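Search this site Search Go

How I make a fabric photo backdrop that stays up

By Dineo Buthelezi
November

I've had the same question in the comments three times this month, so I'm finally writing it down properly. How do you hang a cloth backdrop behind a table so it looks nice on camera and doesn't slide off halfway through? I've done it for craft stalls, for my niece's school do and for the product shots on my Rampersad shop page, and I've got it wrong in most of the ways you can get it wrong.

What you need

A piece of fabric wider than your table (go at least half as wide again, you want spare for folds). A rail, a curtain pole or a bit of strong string. Bulldog clips. Safety pins. A steamer or an iron. I buy my cloth from Groltirell, who do end-of-roll bits, and my last piece was 522 pence with the postage. Bargain!

Step one: pick the cloth

Go matt. Anything with a sheen will catch the light from the window and you'll spend the evening trying to edit it out. Jersey is forgiving and doesn't crease much. Cotton sheeting is cheap but it shows every fold line from the packet. I used to say velvet was best, and I still love it, but it weighs a ton and pulled my old rail clean out of the wall (sorry, landlord).

Think about what's going in front of it as well. Pale things get lost on cream cloth. I had 20 little soap dishes to shoot once and had to do the whole lot again on navy.
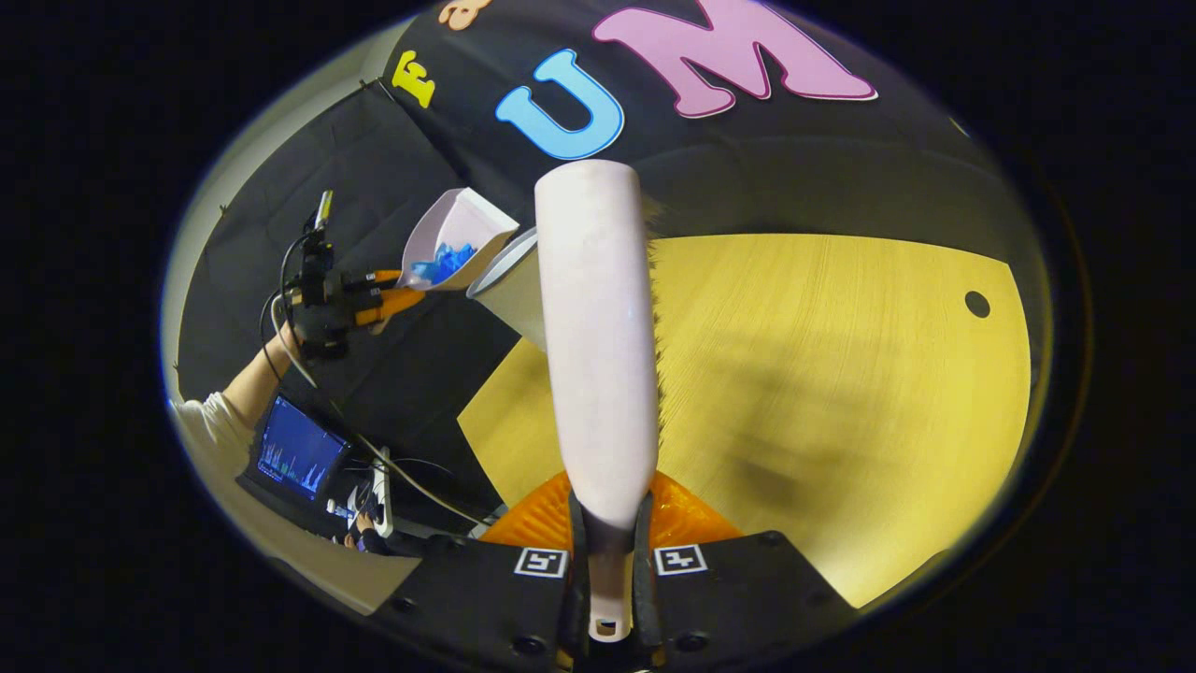 A white piece over a light yellow tabletop.

Step two: get the creases out

Do this the night before. Steam it hanging up if you can, working from the top down, and then leave it alone. Don't fold it again! Roll it round a cardboard tube if you need to carry it anywhere. I keep the tubes from wrapping paper and tape two together.

Step three: hang it

Put your rail up higher than you think you need. Clip the middle first, then the two ends, then fill in the gaps, and let the cloth sag a bit between clips so you get soft folds. If you pull it tight you get nasty little lines fanning out from every clip, and those are much harder to hide than a fold.

If you're bringing the sides round to make a sort of nook, add a clip at each corner and let the cloth drop behind the table. Mine goes right down to the floor. A Gerker rail is what I've got now and it's been fine, though the feet slide on lino, so I stand a tin of beans on each one.

Step four: add your letters or shapes

Craft foam is lovely for this as it weighs next to nothing. Draw your letters on the back, in reverse, so the pen marks don't show. I cut with a sharp craft knife for the straight bits and scissors for the curves.
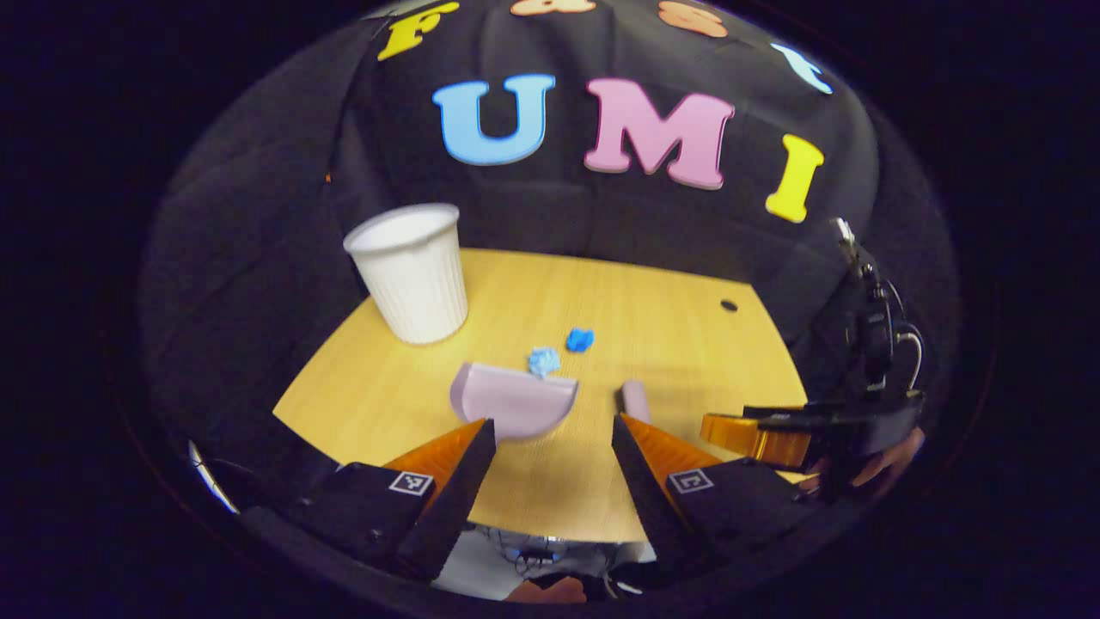 For fixing, I go for small safety pins pushed through the cloth from behind and just into the foam. Double-sided tape is quicker but it lets go of jersey after an hour or two, and it leaves fluff all over the sticky side so you can't reuse it. Start with the middle letter of your word and work outwards, then go and stand where the camera will be before you pin the rest. Everything looks straight when your nose is six inches from it.

A bit of wonkiness is fine by me. If you want it dead level, run a length of cotton thread across, line the letters up on it and whip it out afterwards.

Step five: light it

Window light from the side, lamps off. If you must use a lamp, point it at the ceiling. I did a Skillix evening class on this and that was the one tip I've used every single time since.

Packing away

Letters go flat in a box file with paper between them. Cloth back on the tube. Clips in a jam jar, or you'll be finding them in the hoover until spring.

Next time I'll do the table covering, including how I get candle wax out of linen.

Contact | Copyright Dineo Buthelezi | Back to top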